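카펫이 있는 방에서 겨울을 보내기

글 Ximeng Jiang

딘드브리지(Dindbridge)로 이사한 것은 12월이었습니다. 방에는 가구가 거의 없었고, 바닥에는 전에 살던 사람이 남긴 갈색 카펫 한 장이 있었습니다. 저는 마룻바닥의 집에서 자랐기 때문에 카펫을 어떻게 돌보는지 잘 몰랐습니다. 처음 6주 동안은 빗자루로만 쓸었습니다. 지금 생각하면 조금 부끄럽습니다.

동네의 바닥재 가게 피아조(Fiadzo)에서 주인에게 물었더니, 털이 짧고 촘촘한 것을 고르라고 했습니다. 색은 한 가지보다 여러 가지가 섞인 쪽이 살기에 편하다고 합니다. 견본책은 428쪽이나 되어서 저는 앞부분만 보고 결정했습니다. 회색과 푸른색이 섞인 카펫입니다. 값을 말하면 어머니가 놀라실 것이므로 여기에는 쓰지 않겠습니다.

청소는 하루에 15분입니다. 먼저 의자를 옮기고, 창문 쪽에서 문 쪽으로 천천히 청소기를 밉니다. 같은 자리를 반대 방향으로 한 번 더 밀면 털의 결이 바뀌어서 색도 조금 달라 보입니다. 저는 이 순간을 좋아합니다.

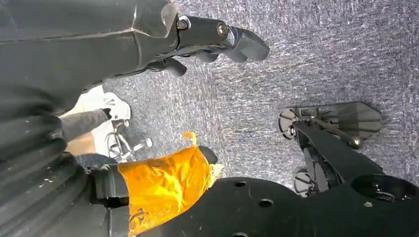 어려운 곳은 카펫이 끝나고 맨바닥이 시작되는 경계입니다. 먼지는 꼭 그 선에 모입니다. 청소기의 넓은 머리로는 잘 안 되어서, 저는 좁은 솔을 끼우고 선을 따라 밉니다. 검은 천에 붙은 보풀은 테이프로 떼는 것이 제일 빠릅니다. 의자 다리는 마른 수건으로 닦습니다. 카펫 위에서 신발을 신어도 되는지는 아직 룸메이트와 의견이 다릅니다.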